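3.2 Demonstration Collection

Demonstrations for the hose-coupling task were recorded by remote control at the Rokeck site. One operator drove both arms through the Drorkanex interface, and each trial was stored with joint positions and gripper commands. A total of 269 trials were kept for training — 59 others were set aside for testing.

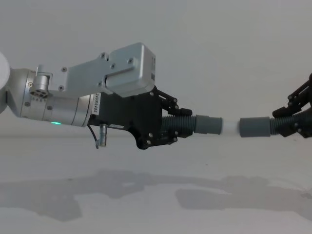 Figure 2. Two arms holding a hose assembly between their grippers during the coupling task.

Operators were told to keep the hose close to level and to pause before each change of grip. Trials in which either gripper lost its hold were removed before training.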